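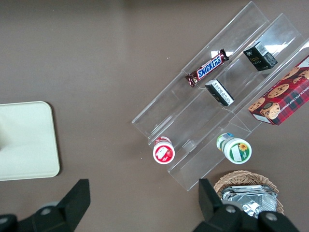

Small Shop, Big Shelf: Term Project in Retail Display
Fatos Trajkovski, Skutemgate section

Our question was simple: does a stepped shelf sell more than a flat table? We gave the clear acrylic kind a fair trial, stocked with a Snickers bar, chocolate chip shortbread in a red plaid box, two little black boxes and a pair of small bottles.

Setup
Every item got a step. The shortbread box was designed by someone who had never met our shelf, so it took over the upper tiers and stayed there. The bottles went on the lowest step, where Sellberg's handbook says impulse buys belong. The handbook does not say what to do about glare. Clear acrylic shows off the goods and every light in the building.

Results
We asked 100 students to pick one thing from each display. The stepped shelf won by 4 picks. My partner, Ásgeirsdóttir, called this a trend. Our instructor called it 4 picks.

Next time
Smaller cookies, duller lighting, and a second round in October with more than 30 items, if the budget survives the snack losses from this one.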